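Chapter 3
Reading and Briefing a Case

Terms used in this chapter: caption, procedural history, issue, holding, reasoning, dicta, disposition

Students who are new to law often read a court opinion the way they would read a news story, from top to bottom and once. An opinion is not built for that. The judge is writing for the parties, for the lower court, and for lawyers who may rely on the decision later, and the part that matters to you may be two sentences on the fourth page. A case brief is a short set of notes that pulls those sentences out and puts them in a fixed order.

The brief you write for class is different from the brief a lawyer files with a court. The second kind is an argument. Yours is a summary, usually a page or less, and you are the only person who has to be able to read it.

3.1 The case used in this chapter

We will work with one dispute from start to finish. Rasa Venckus owned a small bakery in Kikadville. She ordered an oven from Sernberg Supply and paid a deposit of $1,000. The written order said that delivery would be made within 40 days and that the deposit was "not refundable for any reason." The order was signed on 1 June 2018. The oven did not arrive within the 40 days. Venckus bought one elsewhere and asked for her deposit back. Sernberg refused and pointed to the wording of the order.

The trial court found for Sernberg. Venckus appealed. The appeals court reversed, holding that a clause making a deposit nonrefundable did not protect a seller that had itself failed to perform. In passing, the court also said that it might look differently at a buyer who had agreed in writing to a later date. No such agreement existed in the case.

3.2 Sorting the parts

Start with the caption, which gives the names of the parties. Then write the procedural history: who sued, who won below, and who appealed. Beginners tend to skip this step and then lose track of which court is speaking. If the opinion says "the court erred," it nearly always means the court below.

Next come the facts. Keep only those the court used in reaching its decision. The deposit, the delivery term and the missed deadline all belong in the brief. The fact that Venckus ran a bakery probably does not - the result would be the same if she had run a school kitchen.

The issue is the legal question the court had to answer, and the holding is its answer. Write the issue so that it can be answered in one word, then write the holding as a full sentence. The reasoning explains how the court got there. The disposition is what the court did with the judgment, in this case reversed it.

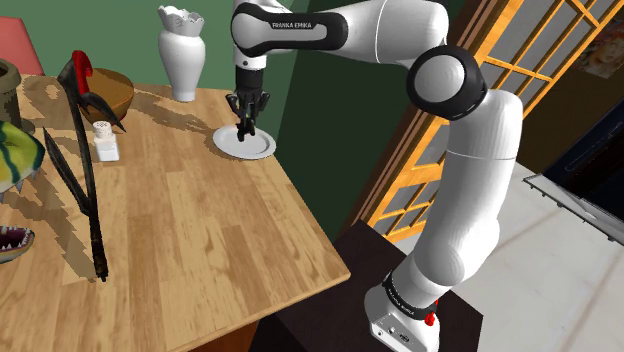
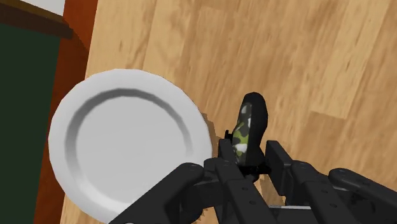
Is the court's remark about a buyer who agrees to a later date part of the holding?

The remark is dicta. Venckus had not agreed to a later date, so the court did not need to decide that point, and a later court is free to decide it another way.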